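Selling Handmade: Notes for Makers and Small Shops
Session 3: Getting Your Work onto Someone Else's Shelf
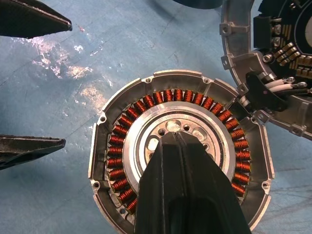

Course Handout, Vol. 6, No. 3, page 11

Welcome back, everyone, and thank you for all the lovely things you brought along to the last session (I am still thinking about those salt-glazed butter dishes!). Tonight we leave the market stall behind and talk about shops, and in particular about the two ways a shop can take your work: buying it outright, which we call wholesale, and taking it on consignment, where you are paid once a piece sells.

Wholesale first. The shop pays you for the goods, usually on delivery or within a month, and after that they are the shop's to sell. The price they pay is often half of what the customer pays, and I know that makes a lot of people gasp the first time they hear it. Before you say no, sit down with your own figures. Write down your materials, your time, your packaging, and a fair share of your rent or kiln firings or whatever it is that keeps the lights on in your workshop. If half the shelf price doesn't cover that list with something left over for you, then the shelf price is too low, and it was probably too low at the market as well – you just didn't notice, with all that cash in your apron.

Consignment is gentler on the shop and harder on you. You keep a bigger slice of each sale, but your work may sit for months, and you have money tied up in it all that while. I do like it for large or unusual pieces that a small shop would be nervous to buy. Get it in writing, please! The agreement should say what your share is, when you are paid, who covers breakage and theft, and how you get unsold work back.

Our running case is Clultar, the little gift and homeware shop from Session 1. Clultar took 11 knitted animals from a maker trading as Drasutel, on consignment, in October. Three sold before the holidays. The rest stayed in the window all winter and the sun got at them, and the agreement had not one word in it about fading. Read the case again before next time and think about who ought to carry that loss, and what single sentence would have saved the argument.

A few words on approaching a shop. Go and look around first, as a customer, and see whether your things would be at home there or whether the shop already has somebody doing much the same. Then write a short note with a few clear photos and your wholesale prices, and ask when would be a good time to come by. Please don't turn up on a busy afternoon with a suitcase full of earrings (I did this once, and I still go a bit pink).

For next session
Draft a line sheet with six of your products on it. Each one needs a name, a size, a wholesale price, a suggested retail price and your smallest order. Bring two copies, one to keep and one to swap with a neighbor.

Reading: the Skilness packet, the section on terms and deposits.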